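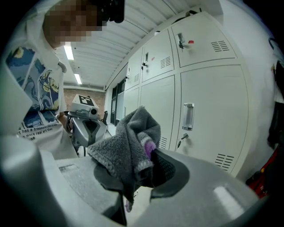
*A white T-shirt with a blue, yellow and black print.*

The email announcing the acquisition used the word "exciting" in the first line, and I stopped reading to get coffee. When I came back it was still on my screen. Brevlow had bought Edetti. We were Edetti. Terms were not disclosed, least of all to us.

I had worked in endpoint support there for eight years. I knew which customers left their admin passwords on sticky notes and which ones only claimed they didn't. Our agent was a small, ugly program that told you when somebody copied files they shouldn't. It worked. Brevlow made a bigger, prettier program that told you a great many things, and according to the email the two would now become one.

"Nothing changes for you," the man from Brevlow said on the call that afternoon. He had a bookshelf behind him with no books on it.

"Then what did you pay for?" I typed, and deleted it.

By February we had new badges and a new ticket system called Zernix. It sorted problems by how the customer felt. A hospital network that had lost its logs came in as Mildly Concerned. A man who disliked our font was Critical. I asked my manager who had decided this, and she said the model had, in the tone people once used for the weather.

Then came the merged agent. They gave it to Verbeke first, a freight company with 59 laptops and one tired IT guy who had been with us forever. He called me directly. He wasn't supposed to be able to do that anymore.

"Your new thing says your old thing is a threat," he said.

"Which one is it blocking?"

"Each other, I think. One of them keeps quarantining the other and then sending me a congratulations."

I asked him to share his screen. Seven green banners were stacked in the corner, all saying his environment was now safer. Underneath, the status page showed no protection of any kind.

"What does your dashboard say?" he asked.

I looked. His account was marked Delighted.

I wrote it up with screenshots and sent it to the man with the bookshelf. He thanked me for my passion. He said the integration was on track, that early friction was a healthy sign, and that Verbeke would make a wonderful customer story. Would I be willing to get a quote?

I called the IT guy back that evening, after the others had gone — I didn't want the call scored. I told him to pull the new agent off every machine and run the old installer, the one I still had in a folder named "taxes."

"Is that allowed?" he said.

"Who would notice?"

It took us six hours. He ate something crunchy through most of it. Around the last laptop he asked whether I thought Brevlow would fix the product.

"They'll rename it," I said.

"And the quote? I got an email about a quote."

"Say whatever you want."

There was some typing at his end. Then he read it to me: "We have never felt more protected than we do tonight."

They put it on the home page on Monday, in very large letters.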